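3.2 Load consolidation on long-haul household routes

Household removals between regional centres differ from general freight in that each consignment is packed, inventoried and insured separately. Operators therefore tend to combine part loads only where collection windows overlap. We examined 300 consignments handled by two carriers, Wovine and Belari, on the inland corridor to Pastham. Records were drawn from depot manifests and matched to customer invoices; 17 were excluded for incomplete volume data.

Following Vukadinović, a consignment was classed as consolidated when it shared a trailer with at least one other household for more than 100 kilometres. Under this definition, 31 consignments changed class between booking and dispatch, mostly where the customer had revised the inventory after the pre-move survey. Such revisions were concentrated in May, when end-of-lease dates cluster in the corridor's rental market.

Cartons of kitchenware and other fragile goods accounted for a large share of packing labour but little of the trailer volume. Gallardo and Mockus treat packing labour as a fixed cost per dwelling. We depart from that practice and model it per carton, with storage at the depot charged separately. Handling of light, easily deformed items is considered in Section 5.

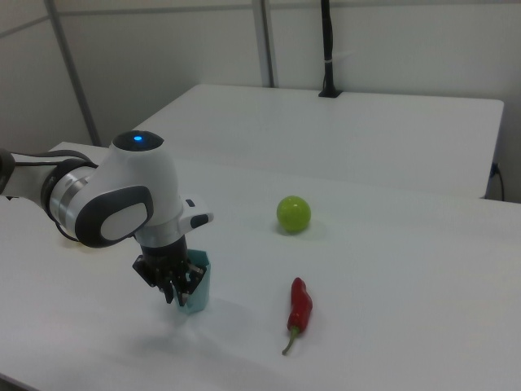 Figure 3. Two-fingered gripper closed on a light teal paper cup.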